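Sticker swap night is back at the Dunbar rooms

I walked into the Dunbar rooms in February planning to stay ten minutes, and I came out an hour and a half later with a pocketful of stickers and glue on my sleeve. So yes, the sticker swap is back! It had been gone since the old hall on Cunmont Street shut for its new roof, and I'd missed it more than I expected to.

If you've never been, it's pretty simple. You bring whatever you've got (sheets, singles, the weird ones that come free with stuff) and trade across the tables until you're happy or it's time to go home. Entry is still 5 dollars, kids get in free, and the coffee is still not good.

Fergus Rennie has taken over running it, and he brought a big chunk of his own collection along. He started saving stickers in 1964, when his aunt gave him a set of fruit labels, and he's now up to 2280 of them, all filed in shoeboxes by subject. I asked to see the birds and got the birds, the bees and a whole box of tractors. My favorite was a little green one from Vustgate, which was a seaside cafe, with a lobster wearing a hat.

The part I liked best this time was the boards. Anybody can put up a few from their own pile, in any order, with no theme and no rules, and then people wander past and make offers. I ended up trading two owls and a shiny pear for a lighthouse from a woman who'd driven over from Druner, and I think I got the better end of it, though she looked pretty pleased too.

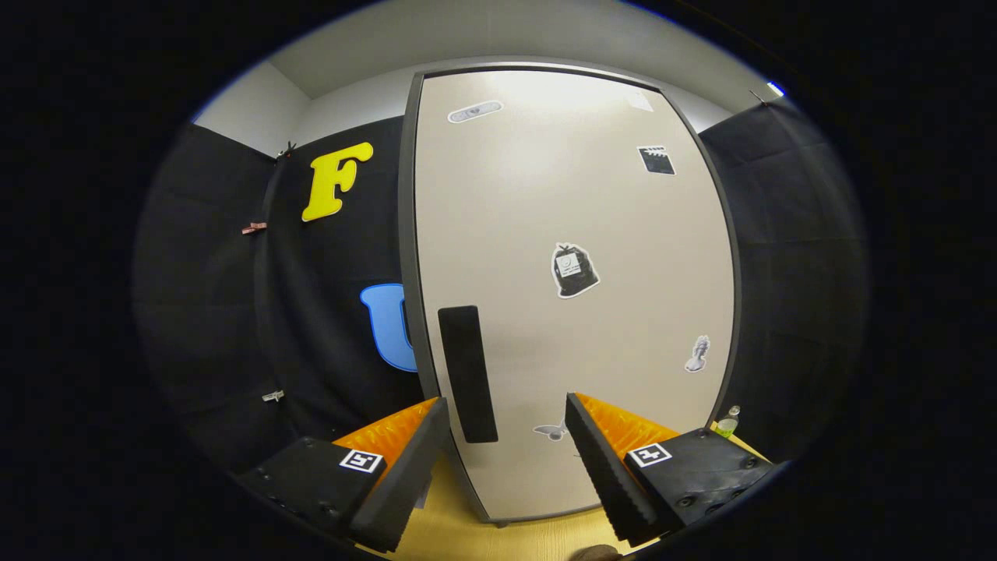 Picking stickers for a board is harder than it sounds, because you want people to stop and look but you don't want to give up your good ones. I have a real soft spot for the mixed-up kind of board, where a chess knight is stuck on the same panel as a butterfly and a clapperboard. The black garbage bag near the middle got me too, with its tied neck and its own tiny label. Who draws a garbage bag that nicely? I'd have gone for the knight first, if I'm being practical, as I've already got a rook at home and it looks lonely.

Fergus wants to keep the swap monthly through the summer, and he's ordered 1000 blank labels so the kids can draw their own next time. Doors open at 6:30 p.m. and the side entrance is the one to use. Bring an envelope for your trades, I lost a perfectly good pineapple in my coat lining.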